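I finally got round to the play kitchen. It has been on my list since September, when we moved it out of the hall, and it had reached the stage where nobody could play with it because there was nowhere to put anything down.

It came to us second-hand from Octavio Cabral two doors along, who had it for his twins. I don't know who made it. The worktop is wood, the hob is one piece of grey plastic set into it, and the sink is next to the hob. It has held up well.

I took everything off first and put it on a towel on the floor. There was more than I expected. Most of it was food, and a fair amount wasn't: two dice, a train, a sock, half a pack of cards and a Musamden loyalty card I had already replaced. All of that went back where it belonged, apart from the loyalty card, which went in the bin.

Then I washed the hob with warm water and a drop of washing-up liquid. The black grates were the slow part. Crumbs and plasticine get down between the prongs and I used an old toothbrush. I went over the knobs with the same brush and left the worktop until last, with a cloth that was only just damp — I don't like getting wood too wet, even on a toy. 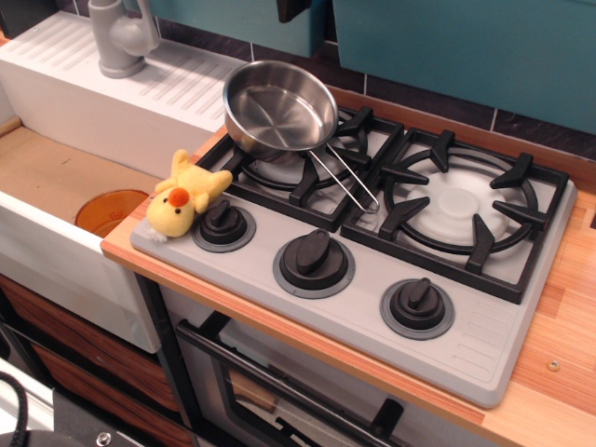

*The hob with the small pan on the left burner. The chick has got in already.*

The chick is called Sebastian. He is supposed to live in the bedroom with the other soft toys, but he has been part of the kitchen for so long that I have given up moving him.

I have tried to keep the pans down this time. We had a whole set from the Kaltby market, plus odd ones from my sister, and they ended up stacked on the burners so that the knobs couldn't be reached. Most are now in a box on top of the wardrobe. If they are missed I will bring them down, but so far there have been no complaints.

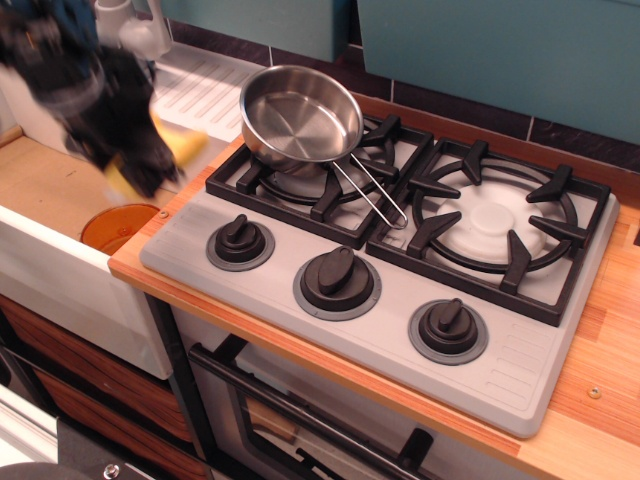 The rule I am trying is that one burner is left clear at the end of the day. It doesn't matter which one. It gives whoever comes next somewhere to start, and it means I can wipe that half without moving anything. The food goes in a shoebox and the shoebox goes on the shelf. I did think about buying the Nultier storage tubs, but the shoebox was free and has a lid.

While I was down there I went round the screws with a screwdriver. One was a little proud and took half a turn. The others were fine.

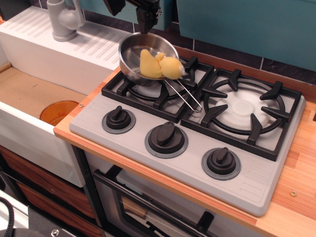

*Something soft and yellow in the pan, right-hand burner clear.*

The whole job took a morning, including a long break for toast. I still have to find the plastic egg, and the shelf underneath needs doing properly, but I have left that for another day.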